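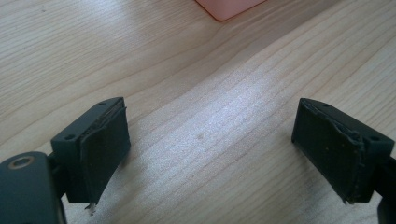

Pale wood and a long, wandering grain, with one small mark near the middle.

The Small Laundry
By Hemant Bisht

My grandmother sorted her socks on the bed, my mother sorted hers on the arm of the sofa in front of the evening news, and I, for most of my grown life, did not sort mine at all. They came out of the dryer in a warm clump and went into a drawer in the same clump, and every morning I stood there in the half dark feeling for two that matched. I told myself this was a system. My wife called it the soup.

So when I say that I have spent a good part of this spring thinking about socks, and about the tables and baskets that people put them in and on, I hope you will believe that I come to the subject as a convert, with all the tiresome enthusiasm that goes with it. I have read old housekeeping manuals, and I have talked to more people about their folding habits than I ever expected to. Hardly anyone finds the question strange. Ask a dinner table full of near strangers how they fold a towel and you will have conversation through dessert, and quite possibly an argument (thirds or quarters, and heaven help the person who rolls).

Towels and sheets, though, are the big laundry, and the big laundry mostly looks after itself. A bed without a sheet gets noticed. What slides is the small stuff: socks, washcloths, napkins, the rag you use on the stove, the little cloth for your glasses. There is a lot of it and each piece takes a few seconds, which makes it easy to put off until there are 2000 of them, or so it feels, at the bottom of the hamper.

The best advice I got was to stop letting it travel in the same basket as everything else. A deep hamper is fine for carrying, but a sock at the bottom of a deep hamper might as well be at the bottom of a well. What you want is something shallow, low enough at the sides that your hand goes straight in and your eye gets there first. Holes in the walls are nice too, for the air. And I have come around to color. For years I bought everything for the laundry room in white, under the impression that white looked clean, and then lost white socks in it week after week.
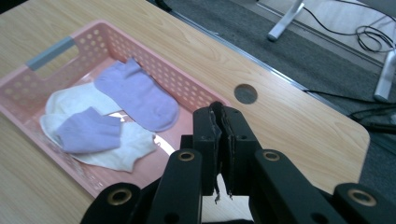

Lavender and white ankle socks in a shallow pink basket.

Low-cut ankle socks are the worst of the lot, by the way. A long sock gives you something to work with. You can fold it in half and in half again, or roll it from the toe, or turn the cuff over in the old way that everybody's father did and that ruins the elastic. An ankle sock is mostly heel. Fold it once and you have already used up all the sock there is. I lay the two together, sole to sole, and bring the toes back toward the heel, and I leave it at that. They will not win any prizes in the drawer, but they stay together, and they come out in the morning without a search party.

White ones need a little more patience, because white is never only one white. There is the pair bought last month and the pair that went through with the gray sweatshirt, and side by side they look like cousins at best. I used to insist on exact matches. Now I pair them by feel, thick with thick and thin with thin, and let the color be what it wants to be. Lavender is easier. I wish more people wore lavender.

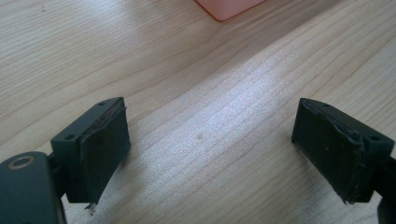
OLVILLE, 8 June 2019

Markos Tsoukalas has run the wash-and-fold on the corner here long enough to have opinions about everyone's linens and the good manners to keep most of them to himself. I went to see him because a friend told me he folds faster than anybody she has ever met. He does, but he was not much interested in talking about speed. He wanted to talk about tables.

"People fold in their laps," he told me, more sad than scolding. "They fold standing up, against the chest. Then the shoulder hurts and they say they hate laundry. They don't hate laundry, they hate their shoulder."

His own table is a Lindqvist, a make I had never heard of, bought secondhand when a tailor's shop closed. He likes a pale top. Dark lint and loose threads show up on it right away, and you can brush them off before they find their way back onto something clean. He likes a rounded corner as well, having caught a good many sheets on the other kind, and he is particular about height: the surface should meet you just below the elbow, so that your arms hang and your hands do the work. I went home and measured my dining table and found it 3 inches too low, and I have been folding on the kitchen counter ever since.

We talked for a while about light. I had assumed that the more of it the better, and had been folding right under the brightest lamp in the house. Markos shook his head at that. On a pale surface a strong light throws a shine straight up at you, and you lose the edges of whatever you have put down, the white things especially. He would take a window off to the side any day. He also doesn't fuss over the surface itself. A spot here or there in the wood does no harm if it's clean and smooth, and smooth matters more, because a rough place will pull a thread from a thin sock sooner than you'd think.

Then he showed me how he goes through a mixed basket, and this was the part I had really come for. I had always started with whatever was on top. He starts with the odd one, whatever is darkest or brightest or least like its neighbors, and lifts it straight up by a pinch in the middle

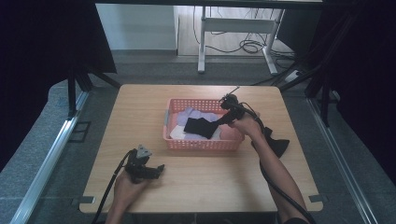

so that the rest stays more or less where it was. If you drag a cloth out sideways it brings its friends along, and you end up with half the basket on the table and no idea what you have already looked at. Straight up, put it down, go back for the next. Black comes out early in any load, he says, as it sheds on everything else and shows every speck in return. The pale colors can wait, since they don't do each other much harm.

I asked him what he does with singles. He keeps them for 6 weeks in a mesh bag, a Fisteo, the kind with a drawstring, and after that they become dusting cloths. I had been keeping mine since we moved into the house. There were socks in my bag that belonged to a child who now shaves.

We emptied it on the counter the week after I got back, my wife and I, with the radio on. We found 4 pairs I would have sworn were gone for good and a napkin from somebody's wedding. Everything else went under the sink for the windows, and by September I expect to have used it all up.

Hemant Bisht writes about home life for Ivlow.

Get the Ivlow newsletter: one letter a month on house and table. Unsubscribe whenever you like.

Contact us | © Ivlow Magazine. All rights reserved. | Back to top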